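Associação de Pais e Encarregados de Educação da Escola Magalhães
Ata da reunião geral de 2024-10-13

Presidiu Horácio Abreu, secretariou Aníbal Vieira. A reunião abriu com a sala bem composta e com muita gente nova, sobretudo famílias do primeiro ano. Que bom ver tantas caras pela primeira vez! O presidente deu as boas-vindas, pediu desculpa pelas cadeiras pequenas e passou logo à ordem de trabalhos.

1. Ata anterior

Foi lida e aprovada a ata da reunião de julho, com uma correção pedida por uma mãe do 3.º B: onde se lia "festa do pijama" deve ler-se "noite da leitura". Fica feita a correção.

2. Feira do Livro Usado

O ponto que mais entusiasmou a sala. A feira do ano passado rendeu 383 euros, todos gastos em livros novos para a biblioteca, e a professora bibliotecária trouxe alguns para mostrar (os de banda desenhada já têm lista de espera). Este ano queremos ir mais longe e juntar à feira uma troca de jogos de tabuleiro, ideia que veio dos próprios alunos do 4.º ano e que foi recebida com palmas.

Ficou decidido o seguinte: os livros são entregues na portaria, em sacos com o nome da turma; cada livro custa 50 cêntimos, com exceção dos álbuns de capa dura, que ficam a um euro; os que sobrarem seguem para a sala de espera do centro de saúde. O Aníbal Vieira fica com a montagem das mesas e pede ajuda a quem tiver carrinha. Houve logo três ofertas, obrigado!

Discutiu-se ainda se os manuais escolares antigos devem entrar na feira. Depois de alguma conversa, ficou assente que não, salvo gramáticas e dicionários em bom estado.

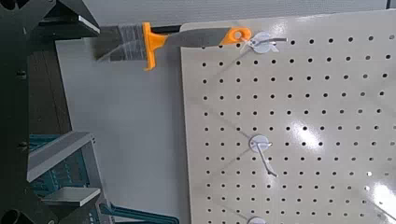

Clubes e atividades

3. Clube de teatro

O grupo Dusonance, que já trabalhou com as turmas do 2.º ano, aceitou dinamizar um clube de teatro ao fim da tarde, e foi uma alegria ouvir a proposta. Inscreveram-se 81 alunos, muito acima do que se esperava, e o grupo dispôs-se a abrir dois turnos para ninguém ficar de fora. A apresentação final será no ginásio, com os cenários pintados nas aulas de expressão plástica. Um pai perguntou se os irmãos mais novos podem assistir aos ensaios; o presidente vai colocar a questão ao grupo e responde por correio eletrónico.

4. Passeio de Misberg

A caminhada das famílias volta a fazer-se no parque de Misberg, com partida do portão principal. O percurso é plano e dá para carrinhos de bebé. Falta confirmar o autocarro de 70 lugares; se houver mais inscrições do que lugares, combinam-se boleias. O lanche é partilhado, e pediu-se com insistência que volte o bolo de laranja do ano passado (a autora, presente na sala, disse que sim!).

5. Refeitório

A empresa Kundus, responsável pelas refeições, enviou a nova ementa. Vários pais elogiaram as sopas. Pediu-se mais variedade na fruta e que o aviso das alergias seja afixado também à entrada. O presidente leva os dois pedidos à direção da escola.

6. Outros assuntos

Uma mãe lembrou que a caixa dos perdidos e achados está a transbordar de casacos, quase todos sem nome. Passem por lá, por favor. Foi também sugerido um mural para os trabalhos dos alunos no corredor do 1.º piso, proposta aprovada por unanimidade e com grande vontade de começar.

As quotas deste ano podem ser pagas na secretaria ou por transferência, indicando o nome e a turma do aluno.

Nada mais havendo a tratar, foi encerrada a reunião, da qual se lavrou a presente ata, que vai assinada pelo presidente e pelo secretário.

Horácio Abreu
Aníbal Vieira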